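On Keeping a Household Record of Food Spending

9 September 2024

Readers of this page will be aware that I have long encouraged the keeping of written household accounts. Several have written to ask how the practice is best applied to food, and in particular to the small purchases made away from home. I set out below the method followed in my own household, together with certain observations drawn from correspondence.

The record is kept in a ruled notebook of the kind sold for school use. Each purchase is entered on the day it is made, with the name of the shop, the amount paid, and a single word stating the purpose. We use four such words: home, work, travel, and guests. Earlier versions of the system had a much longer list, and it was abandoned when my husband and I could not agree on whether a lunch eaten in a parked car outside the office should be entered under work or travel. It is now entered under work.

Receipts are retained until the end of the month and then discarded. I am aware that Mr. Apostolos Kourkoulas, who writes to me often on these matters, retains his for a full year in labeled envelopes. I respect the practice and do not intend to adopt it.

The entries for home present few difficulties. A weekly shop is planned, the list is written in advance, and the total varies little from one week to the next. The same cannot be said of work and travel. When I reviewed the notebook covering the past year, I found that food and drink bought away from home had come to $2,987 for the two of us. I had expected a figure well under half of that. No single entry was large. The greater part was made up of sandwiches, bottled drinks, coffee, and pastries bought on the way to somewhere else.

I wish to be clear that I do not regard such purchases as a failing. A person who has been on her feet since early morning is entitled to a sandwich. My concern is with purchases that were neither needed nor much enjoyed, and the notebook is of real use in finding them. Beside each entry under work or travel we now place a small check mark if the item was one we would buy again. The mark is made in the evening, when hunger is no longer a factor in the judgment.

The results have been instructive. Coffee from the Kiiskinen counter near the station receives a check mark almost without exception, and I have stopped questioning it. Prepacked salads have fared badly. My husband's purchases of soda are marked by him with great consistency, and I have agreed not to review them.

Abimbola Akpan has raised a fair objection, namely that a telephone application would perform the same work with less effort. I used one such application, Tresanance, for most of a winter. It sorted my purchases without being asked, and it placed a bag of birdseed under dining. Corrections could be made, although they had to be made again the following month. I do not discourage others from trying it. For my part, I find that writing an amount by hand causes me to remember it.

A further question came from Dela Dogbe, who shares a house with two other adults and asks how joint purchases should be treated. My recommendation is that one notebook be kept in the kitchen for shared food only, and that each person keep a separate record for everything else. Shared notebooks should be settled monthly. Arrangements that are left to run until December tend to be settled with some bitterness.

With respect to limits, we have set $400 for the coming quarter under work and travel combined. The first draft of our plan allowed $700, a sum that on reflection would have changed nothing. Packed lunches will make up the difference on most days. I prepare them the night before, and they consist of whatever was served at dinner, placed in a container with a lid that fits. Guests remain without a limit, as they always have.

The notebook for the new quarter has been ruled and placed in the drawer beside the stove, with a pencil attached by string.

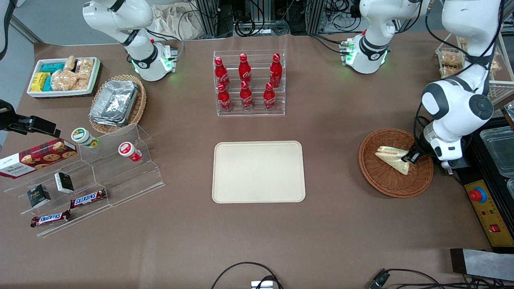

The string was my husband's suggestion, after the loss of several pencils. Readers who wish to see the column headings may write to me at the usual address, and I will send a copy of the first page once it has a full week of entries on it.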